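収蔵庫の絵を廊下に掛けるということ
公共施設における所蔵絵画の活用についての意見

イメル文化資産研究室　論説

自治体が所有する絵画の大半は、住民の目に触れる機会のないまま保管されている。購入や寄贈によって公有財産となった作品が収蔵庫の棚に納められ、台帳の上でのみ存在を確認されるという状態は、多くの地域で長く続いてきた。当研究室は、こうした作品を学校、診療所、図書館の分館、庁舎の待合といった日常の施設に計画的に掛け、一定の間隔で掛け替える制度を、自治体の通常業務として位置付けるべきであると考える。本稿では、その理由と、実施に当たって留意すべき事項について当研究室の見解を述べる。

議論の出発点として、アーンリー（Urnley）の所蔵状況を取り上げたい。同地の台帳に登載された絵画は1257点であり、そのうち1136点が収蔵庫に置かれている。残りは庁舎の応接室や会議室に掛けられているが、その多くは一般の来庁者が立ち入らない場所にある。数字だけを見れば、美術館を持たない自治体の所蔵としては相当に充実したものといえる。しかし、住民がこの所蔵を自分たちのものとして意識する機会は、隔年で開かれる短期間の所蔵品展のほかには存在しなかった。

所蔵品展の意義を軽んじるつもりはない。作品を一堂に集め、調査の成果とともに示す機会は必要であり、これに代わる方法は容易に見当たらない。ただ、展覧会に足を運ぶ人は、もともと展覧会に足を運ぶ習慣のある人に偏る。開催を知り、日程を合わせ、交通手段を確保し、静かな室内で一定の時間を過ごすことのできる人である。公費で購入され、あるいは地域への寄贈として受け入れられた作品が、この範囲の人々にのみ開かれている現状について、所蔵者である自治体は説明を求められる立場にある。

日常の施設に絵を掛けることの価値は、見る人の側に準備を要求しないところにある。診察の順番を待つ人は、絵を見に来たわけではない。書類の交付を待つ人も同様である。それでも、向かいの壁に絵があれば目はそこへ向かう。同じ施設を繰り返し訪れる人は、同じ絵を繰り返し見ることになる。展覧会場では数秒で通り過ぎられる小品が、通院のたびに眺められるうちに、その人にとって特別な一点になることがある。美術に関する教育の効果は測定が難しいとされるが、見る回数という単純な尺度で考えるならば、待合の壁は展示室の壁に劣らない条件を備えている。

アーンリーでは、グラシエラ・アクーニャ（Graciela Acuña）氏が所蔵品担当に着任したのち、9施設を対象とする掛け替えの仕組みが整えられた。氏が最初に着手したのは作品の選定作業に先立つ壁の調査であったという。各施設の壁面について、直射日光の当たる時間帯、空調の吹き出し口との距離、人の通行の量、椅子や掲示板の配置を記録し、掛けることのできる壁とできない壁とを分けた。作品の側から考えれば、展示したい絵は際限なくある。壁の側から考えることによって、初年度に扱うべき作品の範囲はおのずから定まった。当研究室は、この順序を他の自治体にも勧めたい。

調査の過程では、施設側の事情も明らかになった。図書館の分館では、壁の多くが季節の掲示に使われており、絵を掛ける余地は児童書の棚の上にしかなかった。診療所では、壁材の補強が必要な箇所があり、補修の予算が付くまで一年を待つことになった。学校では、廊下の幅と避難の動線との関係から、額の厚みに上限を設ける必要が生じた。いずれも些細な事柄に見えるが、これらを後回しにした計画は、作品が施設に届いた段階で立ち往生する。

次に、しばしば提起される反対意見について検討する。

第一に、保存上の懸念である。収蔵庫の外に出した作品が光や湿度の変化にさらされることは避けられず、この懸念には十分な根拠がある。紙に描かれた作品、特に水彩や素描は光に弱く、通年の掲出には適さない。油彩であっても、亀裂や浮き上がりのあるものを人の往来の激しい場所に置くべきではない。したがって、掛け替えの対象となる作品は、状態の確認を経たものに限られる。当研究室が主張するのは全点の公開であるかのように受け取られることがあるが、そのような主張をしたことはない。所蔵の中には、堅牢で、状態が安定しており、それでいて一度も掛けられたことのない作品が相当数含まれている。まずそれらを対象とすれば足りる。

付言すれば、収蔵庫に置くことがただちに保存を意味するわけでもない。長く動かされない作品は、点検も受けにくい。アーンリーでは、掛け替えの準備として作品を棚から出した際に、裏面の桟の緩みや、額の金具の腐食が見付かった例がある。定期的に作品を動かす制度は、定期的に作品を見る制度でもある。点検の機会が業務の中に組み込まれることの利益は、保存の観点からも評価されてよい。

第二に、盗難と破損の危険である。この点については、作品の評価額に応じた区分を設けることが現実的な対応となる。評価額の高い作品は職員が常駐する場所に限り、廊下や階段には比較的評価額の低い作品を充てる。金具は工具なしに外せないものとし、額の前面には割れにくい保護板を入れる。保険については、施設ごとに個別の契約を結ぶ方式よりも、所蔵全体を一括して扱う方式のほうが事務の負担が小さい。なお、危険を皆無にすることはできない。公共の財産を公共の場に置く以上、一定の損耗は制度の費用として予算に計上しておくべきであり、破損が生じるたびに制度そのものの存廃を論じるようでは、継続的な運営は望めない。

第三に、内容に関する異議である。学校や診療所に掛ける絵の主題について、利用者から意見が寄せられることは当然に予想される。暗い色調の絵を診療所に掛けることへの抵抗、宗教的な主題の絵を学校に掛けることへの疑義などがその例である。当研究室は、施設の側に受け入れるか否かの選択権を認めることが適切であると考える。ただし、その選択は理由とともに記録されなければならない。記録がなければ、無難な風景画と花の絵だけが施設を巡り、所蔵の大部分は再び棚に戻ることになる。

マルドナド（Maldonado）地区の学校の例は、この点で参考になる。同校では、所蔵品担当が示した候補の中から、上級の学年の児童が掛ける絵を選ぶ方式が採られた。教員は明るい港の風景が選ばれるものと見込んでいたが、児童が選んだのは、雪の残る畑と一軒の納屋を描いた沈んだ色合いの油彩であった。選んだ理由として、納屋の中に何があるのか分からないから、という記述が残されている。大人の側の配慮が、見る人の関心を狭く見積もることのないよう、選定の過程には利用者の参加を組み込むことが望ましい。

第四に、費用である。運搬、金具、保護板、保険、点検の人件費を合算すれば、決して小さな額にはならない。一方で、収蔵庫の維持にも費用はかかっている。空調、警備、害虫の防除、建物の修繕に要する経費は、作品が見られているか否かにかかわらず毎年支出される。見られない作品のために支出されている経費を所与のものとし、見せるための経費のみを新規の負担として査定する慣行は、改められなければならない。予算要求に当たっては、保管と公開の費用を一つの表にまとめ、所蔵一点当たりの経費として示すことを提案する。

費用に関連して、外部委託の範囲についても触れておく。ブリラウ（Brirau）では、作品の選定から運搬、設置までを一括して外部に委ねる方式が試みられた。導入は円滑であったが、掛け替えを重ねるにつれ、どの作品がどの施設にあるかを職員が把握できない状態が生じた。運搬と設置の技術を専門の事業者に求めることには合理性がある。しかし、作品の選定と所在の管理は所蔵者の基本的な責務であり、手放してよい業務ではない。人員の乏しい自治体にあっては、施設数を減らしてでも、この部分を職員の手に残すべきである。

掛け替えの間隔については、意見が分かれる。短い間隔は施設に変化をもたらすが、作品への負担と職員の作業量が増す。長い間隔では、絵が壁の一部と化し、目に留まらなくなる。アーンリーでは一年を基本とし、毎年3月に入れ替えを行っている。年度の切り替えに近く、学校では卒業する児童が見慣れた絵を見送り、新たに入る児童が新しい絵を迎える形になる。診療所からは、長く通う患者が特定の絵を惜しむため延長を希望するとの申し出があり、一回に限って延長を認める規定が加えられた。こうした柔軟な運用は、当初の計画には記載のなかったものである。

掛ける高さについても、標準を一律に定めることには慎重でありたい。展示室では、立った大人の目の高さを基準とすることが慣例となっている。しかし、待合では多くの人が座っており、児童書の棚の前では見る人の背が低い。車椅子を利用する人にとっては、立位を基準とした高さは常に見上げる高さとなる。壁に余裕があれば、上下に段を設けて掛ける方法も検討に値する。展示の専門家からは雑然として見えるとの指摘もあるが、住宅の壁に家族が絵を掛けるときには珍しくない掛け方であり、生活の場にはむしろなじみやすい。
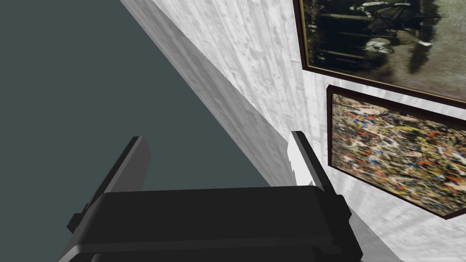
作品に添える札の内容は、簡潔であることが求められる。作者名、題名、制作年、技法、所蔵に至った経緯を記せば、基本的な情報としては足りる。当研究室がとりわけ重視するのは最後の項目である。購入であれば購入の年度と財源を、寄贈であれば寄贈者の意向を確認した上でその旨を記す。公有の作品がどのようにして公有となったかを知ることは、住民が所蔵者としての立場を理解する手掛かりとなる。解釈や鑑賞の手引きに類する文章は、札には記さず、希望する人が手に取れる印刷物に譲るのが適当である。

札の文字の大きさと位置にも配慮を要する。座ったままの人が読める大きさを確保すると、札は従来のものより大きくなり、絵との均衡を損なうとの批判が生じやすい。アーンリーでは、札を絵の真横から離し、椅子に近い低い位置に取り付ける方法が採られている。絵と札とが離れることによる分かりにくさは、隣り合う絵の間隔を広く取ることで補われている。最善の解決であるかどうかは今後の検証に待つほかないが、読まれない札を整然と並べるよりは望ましい。

制度の継続性についても述べておきたい。この種の事業は、熱意のある担当者の在任中に発展し、異動とともに縮小する傾向がある。アクーニャ氏は、着任以来の作業手順をすべて文書化し、壁の調査票、状態の確認票、施設との連絡の記録を同じ様式で保存してきた。氏はこれを後任への手紙と呼んでいる。手順書の中には、分館の脚立が低く、上の金具に届かないため収蔵庫のものを持参すること、といった注意も含まれる。こうした細部が引き継がれるかどうかによって、翌年の作業に要する時間は大きく変わる。

台帳の整備も、継続性の一部をなす。所在の欄に収蔵庫とのみ記された台帳は、作品が動かないことを前提としている。掛け替えを行う自治体の台帳には、現在の所在、過去の所在、移動の日付、移動時の状態が記録されなければならない。アーンリーで用いられていた台帳の様式は19年にわたり改訂されておらず、移動の履歴を書き込む欄がなかった。様式の変更には内部の調整を要したが、現在では、ある作品がいつどの壁にあったかを窓口で調べることができる。かつて学校の廊下で見た絵をもう一度見たいという照会にも、応じることが可能となった。

照会の中には、台帳の誤りを正すものも含まれている。ある風景画について、描かれているのは台帳にある北の村の橋ではなく、川下の別の橋であるとの指摘が、診療所を訪れた住民から寄せられた。所蔵品担当が古い地図と照合したところ、指摘のとおりであった。収蔵庫の中で誤った題名のまま保管されてきた絵が、壁に掛けられたことによって正しい場所の名を得たことになる。専門の職員による調査には限りがあり、土地をよく知る人々の目に触れること自体が、所蔵に関する知識を増やす。この効果は費用の表には現れにくいが、事業の評価に当たって考慮されるべきものである。

新たな作品の受け入れについても、方針の見直しが必要となる。寄贈の申し出を受けるか否かを判断する際、従来は作品の価値と収蔵庫の余裕が主な基準とされてきた。ここに、掛ける場所の見通しという基準を加えることを提案する。直ちに掛けることのできない作品を一律に断るべきだという趣旨ではない。受け入れた後にどのような形で住民に示すのかを、申し出を受けた時点で検討し、その結果を寄贈者に伝えるべきであるという趣旨である。遺族が、寄贈した作品の所在を何年も知らされずにいるという事態は、寄贈を受けた側の責任において避けなければならない。

最後に、国および広域の機関に対しても要望を述べる。保存に関する現行の指針の多くは、専用の展示室を備えた施設を想定して書かれている。待合や廊下での掲出に関する記載は乏しく、担当者は指針を準用するか、独自に判断するほかない。日常の施設における照度、温湿度の許容範囲、金具の仕様について、小規模な自治体でも実行できる水準の基準が示されることを求めたい。厳格にすぎる基準は公開を断念する理由として用いられ、基準の不在は担当者個人に過大な責任を負わせる。

当研究室は、所蔵絵画を有する自治体に対し、まず自らの台帳を開き、収蔵庫にある作品の点数と、その中で状態の安定した作品の点数を公表することを求める。掛け替えの制度を設けるか否かは、それぞれの地域の判断に属する。判断の材料となる数字は、所蔵者である住民に示されていなければならない。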